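Zomton Aviation Headset: Four Months In

I fly a little high-wing two-seater out of a grass strip, mostly on weekends, mostly to places with pie. My old headset was a hand-me-down from Trygve Nyberg, who taught me to fly, and by last summer the ear seals were shedding black flakes all over my neck. So in July I finally gave in and bought the Zomton, the noise-canceling one with the wireless connection for your phone.

I'm writing this from home with my feet up, which is how most of my flying gets done in winter anyway.

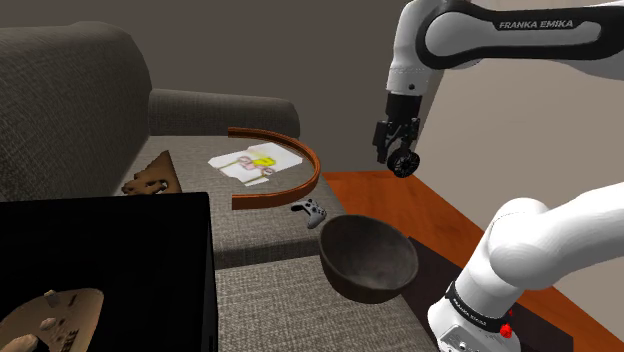
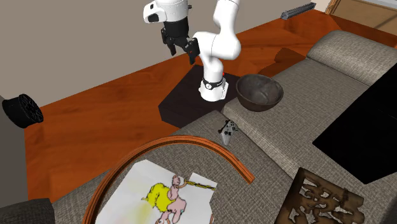
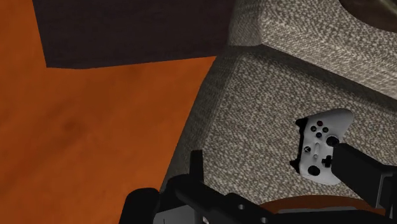

OK, so first impressions. It's light! My old one clamped my head like a bench vise, and after an hour I'd get a sore spot right on top. With the Zomton I flew up to see my friend Gunnel Hellström on a Monday, two legs with one fuel stop, and I forgot I had it on until I tried to scratch my ear.

The noise canceling is very good on the low stuff. You switch it on and the engine drone just drops away, and what's left is mostly wind and the door rattle I keep meaning to fix. It bothered me for the first few flights, to be fair. I listen to the engine a lot, and with all that rumble gone I kept glancing at the gauges to make sure everything was still turning. You get used to it (I did, anyway, by the third or fourth trip), and I do my run-up with it switched off.

Radio audio is clear, with separate volume for each ear. Anju Singhal flies right seat with me and has the louder voice of the two of us, and she says I finally stopped sounding like I was talking through a sock. The mic boom stays where you put it, too. The one on the old set used to droop down to my chin on every landing.

Now the gripes. The control box is a bit of a brick. It has a clip, but the clip is too narrow for the map pocket in my door, so the box ends up sliding around on the floor by the rudder pedals, where I really don't want it. I've strapped it to the seat frame with a Velcro tie and it stays put, but come on, at this price?

And the price, well. I paid 900 for it, and the Woltaso that Torbjørn Westerberg uses was a good bit less. I borrowed his for an afternoon of pattern work. It's heavier and the canceling has a faint hiss to it, but the box is half the size and the buttons are big enough to find with gloves on. If I only flew short hops I might have gone that way.

Batteries: two AAs, and I get a decent run of weekends out of a pair. There's a low-battery light, but it's on the side of the box that ends up facing the floor, so I found out the other way, over a lake. It still works as a plain headset when they die, just louder. I carry spares in the flight bag now.

The wireless phone link is fine. Music cuts out when the radio comes on, as it should, and a bit too eagerly if the squelch is set low. I mostly leave it off.

Would I buy it again? Yes, I think so, but I'd look for a used one first. Ear seals are already showing a little wear where my glasses sit, and I've ordered a spare set.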